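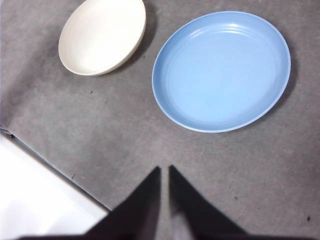 White bowl, blue plate and the gripper with its fingers open, from the wrist camera.

The crushed bowl: your questions

I'm Marjorie Dawber and I look after the table-clearing arm we call Fudden. Since I posted about the accident in January my inbox has been full of the same few questions, so I've put the answers in one place (and I can stop typing them out at midnight!).

What went wrong?
Fudden was meant to pick up a bowl by its rim, lift it and put it in the rack. The fingers came down, closed, and carried on squeezing. The bowl went with a bang and a piece of it ended up 3 metres away, under the radiator. We hit the stop button, but the damage was done by then.

Was anyone hurt?
No, thank goodness. Two of us were in the room and both of us were behind the line. I'd taken my safety glasses off to read a label though, and I've been cross with myself ever since. Glasses now stay on until the power is off at the wall.

Why did it squeeze so hard?
The grip limit had gone back to its factory setting. We'd updated Sivotano, the program that runs the arm, and the update wiped our own numbers without a peep. We normally cap the motor at 14 per cent for crockery. After the update there was no cap at all. I'd looked at the version number that morning, seen it was the new one and felt rather pleased. I hadn't opened the settings page.

Doesn't the camera notice?
Not in the way people hope. It sits by the gripper and it's good at finding a rim - a pale blue plate on a grey mat is an easy job for it. But it can't feel anything, and once the fingers are round a dish the software is going by motor current. With the limit gone, the current could climb as high as it liked.

How many times had it worked before that?
The log shows 106 clean lifts in a row. I think that's why I'd got a bit relaxed about it, to be fair.

What have you changed?
The limit is now set in the motor controller as well, so a software update can't touch it. Fudden also has to squeeze a foam block at the start of every session and won't move on if the reading is too high. That took me an afternoon to write and I wish I'd done it a year ago. We've moved the line on the floor back too.

Is it the same gripper?
The body is, yes. I swapped the fingers for a new pair from Kokkonen, as one of the old ones had a hairline crack near the base. I can't tell you if the crack came from the accident or was there already. I've kept the old pair in a drawer in case anyone cleverer than me wants a look.

My arm runs Sivotano too. Should I worry?
Check your grip limit before you switch the motors on, and check it again after any update. If you're on a Kindolar controller the setting is under Motion, then Limits, and it's easy to miss as you have to scroll. Try something soft first.

Can I use the stop button as my main protection?
Please don't. From the log, the whole squeeze took 400 milliseconds. My hand was still on its way to the button.

Can I have the log file?
Yes, just email me and I'll send it over. It's a big one, so tell me if your inbox is fussy about attachments.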